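Household Task Demonstrations, Phase Two: Progress Report to the Van Dusen Fund

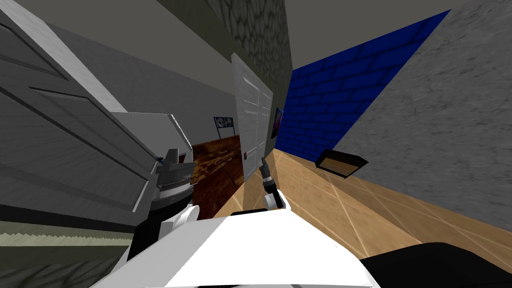 Simulated interior used in the doorway tasks, with both arms of the robot in view and a white double closet door ahead.

Submitted by Anikó Kovács, Principal Investigator, Mernevport Institute
Jun 24, 2021

Summary

The project collects examples of household tasks performed by a two-armed robot in simulation. The examples are used to train Tolta, the learning system supported under this award. Since the March report, the team has finished the doorway task group and started work on the closet group. The target for this phase remains 1,000 accepted examples.

Collection

Operators control both arms and the base from desk stations and see the rooms from the robot's own viewpoint. Each attempt is saved with its arm positions, gripper commands and rendered views. Noemi Tillman leads the operator group and has revised the written task instructions, which now state where the robot must stop before an attempt is counted as complete.

Rooms are built with the scene generator Flusenine. Wall and floor finishes are changed from one room to the next so that the system does not come to depend on any one appearance. Neighboring rooms often differ strongly. In the layout shown with this report, a bright blue brick wall meets gray stucco, and a light tan wood floor joins a darker reddish-brown one. Nine layouts are now approved for collection.

Review of examples

Shu-fen Yau and Arlo Lindgren review every attempt before it enters the training set. In the current period 63 attempts were set aside. Most of these involved contact between an arm and a door panel. The remainder had gaps in the saved gripper commands, a fault traced to one desk station and since repaired. Attempts with door contact have been kept in a separate folder and may be of use in later work on recovery from mistakes.

Strongly tilted views remain under study. Gareth Pilkington is comparing training runs with and without them, and results will be included in the next report. No views will be removed from the set until that comparison is complete.

Budget and staffing

Spending is within the approved plan. The operator group is fully staffed. We request permission to move unspent travel funds to storage costs, as the rendered views take up more space than was stated in the proposal.

Next period

Collection on the closet group will continue in the approved layouts. A draft of the data guide will be sent to the Fund for comment before the set is shared with partner laboratories.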